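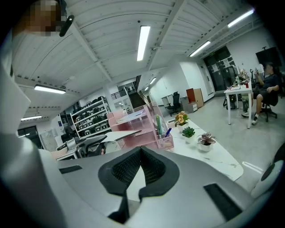
Issue 182

Teaching a Desk-Tidying Task by Hand, Start to Finish

Of all the ways to get a new skill into a robot, my favorite is still the simplest: pick up a hand-held gripper, do the job yourself, and let the recording become the lesson. You don't need to write motion code, and you don't need the robot in the room. You just need a desk, a bit of patience and a decent plan!

I'll use a desk with a pink acrylic organizer, a blue pen and a green pen-shaped item standing in the front holder, a sheet of paper on the top tier and a row of potted plants beside it. The task is "take a pen out, lay it down, put it back." It sounds tiny, but there's a lot in it for a robot to learn.

Before you start

Charge the gripper and clear the card. Wipe the rubber pads with a damp cloth and let them dry. Open and close the jaws a few times by hand, all the way, and check that the finger width on the Bindel screen goes to zero when they touch.

Next, do the mapping pass. Hold the gripper at chest height, start a recording and turn slowly through the whole room. Ceiling lights, stair railings, shelves and door frames are all great for tracking. A plain white wall is terrible. If you stare at one for too long the position will drift, and you'll see it as a wobble in the playback.

Walk in close to the desk at the end of the pass and sweep over the work area twice, once from the left and once from the right. Save it under its own name. I call mine "map" plus the desk name, so I can find it later.

Recording a demonstration

1. Start about an arm's length back from the organizer, jaws open.

2. Press record and hold still for 2 seconds.

3. Move in on a smooth path. Go a little slower than feels natural, but don't creep — the robot will copy your hesitation along with everything else.

4. Line up the notch in the pad with the barrel of the pen. Close gently.

5. Lift straight up until the tip is clear of the holder, then move sideways and lay the pen on the desktop.

6. Open, back off, come in again and do the return trip.

7. Hold still, then stop recording.

Keep your other hand out of it. If you drop the pen, finish that take, mark it as a miss and go again. Qusai Masri got me into the habit of keeping the misses in a separate folder, and I've been glad of it many times when a trained policy did something odd.

Mixing it up

This is the fun part. Swap the blue pen for the green pen-shaped item. Turn the organizer a few degrees. Slide the spiky succulent closer so you have to reach around it. Start from the chair side, then from the other side. Let people sit, walk by or stop for coffee in the background, and record in the morning as well as late in the day.

My set for the Haddadin arm came to 222 takes. The first batch all started from the same spot, and the arm was lost anywhere else, so I did them over.

Checking your work

Load the session in Grelix and play each take at double speed. Throw out any where the tracking jumps or the jaws close before they reach the pen. Trim the dead time at both ends, leaving a short pause. Then export, and start training with the default settings before you touch anything else.

If the export stops with error 2402, the map and the takes have different session names. Rename the map and run it again.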